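### 4. Checking the gripper after a finger change

The Tistari cell will run happily with its fingers in crooked. It will also drop things, and then log the drop as a success. Do this section every time the fingers come off, including the times you only had them off for a minute.

1. Jog to the park pose and open the gripper all the way.
2. Wipe both jaw tips with a dry cloth. Niskanen's old manual says alcohol. Niskanen's old manual also says the cell has a door.
3. Set out the check pieces in a row, well beyond the fingertips, with the scale at the right-hand end. Leave gaps wide enough for an open jaw.

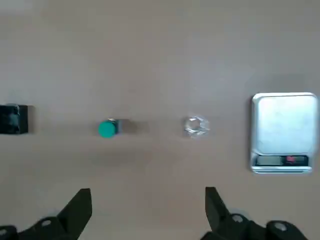 *Fig. 4-1. Check row from the wrist camera, jaws open: black cube, green-and-gray piece, clear nut, scale.*

4. Compare the two jaw tips in the live view. They should mirror each other. If one leans, loosen its screws, square it up and start again from step 1.
5. Run `grip_check 400`. The cell tries each piece once, smallest grip force first.

> **Note:** The clear nut is the one the vision software hates. Two misses on the nut are allowed. A miss on the cube means you skipped step 4.

6. Close on the orange block with its face to the camera. Both inner finger pieces should press on the sides, with the two small holes level across the view.

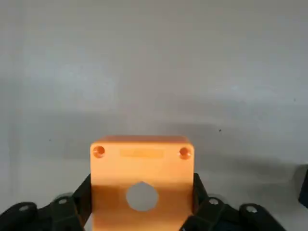
7. Hold for 4 seconds, then read the jaw width on the Gastar panel. Anything from 662 to 674 counts is fine. Outside that, redo the zero (section 3) before you touch any other setting.

> **Caution:** Never correct a bad width by raising the grip force. The number will improve and the block will not.

8. Save the profile under a new name. Profile 274 is the Stistalach factory default and has no undo.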